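Chapter 7

Grip Force Faults in Two-Finger Grippers

After working through this chapter you should be able to separate a slip fault from a crush fault using the force record alone, find the common causes of each, and write a fault report that another technician can act on.

7.1 The Briltberg stoppage

In October the packing line at Briltberg stopped three times in one shift. The line used two-finger linkage grippers to move apples from a feed tray to cartons. The first two stops were dropped fruit. The operator raised the closing force after each one. The third stop was a split apple that left juice on the pads, and every pick after it slipped, at any force setting the controller would accept.

The log held 375 picks for the shift. Of these, 34 were marked as faults, but the controller used a single code for all of them. A dropped apple, a crushed apple and a finger that failed to reach its commanded position were all recorded as "grip error." The maintenance team, led by Eilidh Forsyth, had to sort them by hand from the motor current traces.

The cause was a worn pivot in one finger linkage. With the pivot worn, one pad met the fruit at a slight angle and touched it along an edge. The contact area was small, so friction was unreliable at low force and local pressure was too high at high force. The operator's correction moved the fault from one type to the other.

7.2 Why fruit is a hard case

A machined block has the same width and surface every time. Fruit has neither. An apple may be lopsided, and skin that is already bruised yields sooner than sound skin. A cherry tomato handled on the same equipment needs a much smaller opening and a far lower force limit.

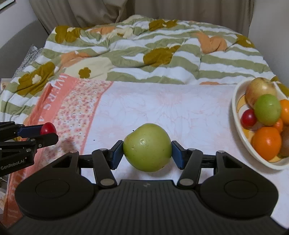 Hamish Innes objected to this account when he reviewed the chapter. In his view the force limit is the wrong place to start, and a technician should check pad alignment before touching any setting. He would have locked the force menu at Briltberg after the first drop, and he regards the split apple as a procedure failure with a mechanical fault behind it.

The two positions lead to different repair orders. Section 7.4 follows Innes and begins with the linkage. Section 7.5 begins with the force record, which is often all that is available when the gripper is at another site.

7.3 Terms used in this chapter

Slip fault: the object moves relative to the pads after the grip has been confirmed.

Crush fault: the object is damaged by pad pressure, whether or not it is dropped.

Position fault: a finger stops short of, or travels past, its commanded position.

Masked fault: a fault hidden by a change in settings. The worn pivot at Briltberg was a masked fault for about 60 picks.

Keep hands clear of the linkage while the drive is powered. Pinch points form at each pivot as well as between the pads.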